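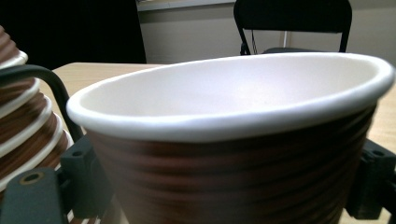

Leaf cutting

A leaf cutting is a detached leaf, or part of one, used to raise a new plant with the same characteristics as its parent. It is a form of vegetative propagation and is applied mainly to houseplants with thick or fleshy leaves. African violets, Cape primroses, peperomias, echeverias and snake plants are among those commonly increased in this way.

Unlike a stem cutting, a leaf cutting carries no bud. The new plant must form both roots and shoots from the tissue of the leaf, and species differ widely in their ability to do so. The leaves of many plants, including the rubber plant and the common hoya, will root readily and remain alive for a year or more without ever producing a shoot. Such leaves are known in the trade as blind leaves.

Types of cutting

Whole leaf with stalk. The leaf is removed with a short length of stalk, trimmed cleanly with a sharp blade, and inserted at a slant so that the base of the blade sits just clear of the surface. Several plantlets usually form at the cut end of the stalk. This is the standard method for African violets and for the smaller peperomias.

Whole leaf without stalk. Leaves of echeverias, sedums and similar succulents are pulled from the stem with a gentle sideways motion. The base of the leaf must come away whole. The leaves are left in a dry place until the wound has sealed and are then laid on the surface of a gritty mix.

Leaf sections. Long leaves are cut across into pieces, each of which is set upright with the end that was nearer the root facing down. Sections inserted the wrong way up seldom root. Cape primrose leaves may also be divided lengthwise by removing the midrib, after which each half is inserted with the cut edge in the mix.

Pinned leaf. The main veins on the underside are nicked at intervals and the leaf is held flat against the surface with wire or small stones. Plantlets arise at the cuts.

Rooting medium

A suitable medium holds moisture while remaining open to air. Equal parts of peat substitute and perlite are widely used, and coarse sand or fine grit replaces part of the mixture for succulents. Fertilizer is not required before roots have formed and may damage the cut tissue. Trays, shallow pots and other small vessels are all satisfactory if they have drainage holes.

Temperature and humidity

Most tropical foliage plants root best at a steady temperature between 68 and 75 degrees Fahrenheit, with the warmth supplied from beneath. A clear cover reduces water loss from the leaf. It should be lifted for a short period each day, and any leaf showing gray mold removed at once. Succulent leaves are not covered, as they decay in still, damp air. Bright light without direct sun is suitable for all the groups named above.

Development

Roots generally appear within several weeks. Shoots follow later, and the interval varies with the species, the season and the age of the leaf. Leaves that are fully grown but not old give the most even results. Plantlets are separated when they have leaves and roots of their own, and the parent leaf, if still firm, may be inserted a second time.

In the Celtbridge trials of foliage plants, 2,441 leaf cuttings were inserted over a single growing season. Of these, 704 were Cape primrose sections, which produced the highest number of plantlets per leaf. The snake plant was the slowest of the species tested.

Variegated plants

Leaf cuttings do not always reproduce the coloring of the parent. In some variegated plants, tissue of different colors is arranged in layers, and a shoot arising from one layer alone carries only the color of that layer. The yellow-margined snake plant gives plain green offspring when raised from leaf sections and must be divided at the root to keep its margin. The African violet variety 'Zulton', which has striped flowers, is increased from suckers for the same reason.

Common problems

Rotting at the base is most often the result of a saturated medium or a torn cut. Shriveling indicates dry air or a leaf taken from a plant short of water; parent plants should be watered the day before cutting. Fungus gnats are attracted to constantly wet mixes, and their larvae feed on new roots.

See also

Division (horticulture)
Layering
Stem cutting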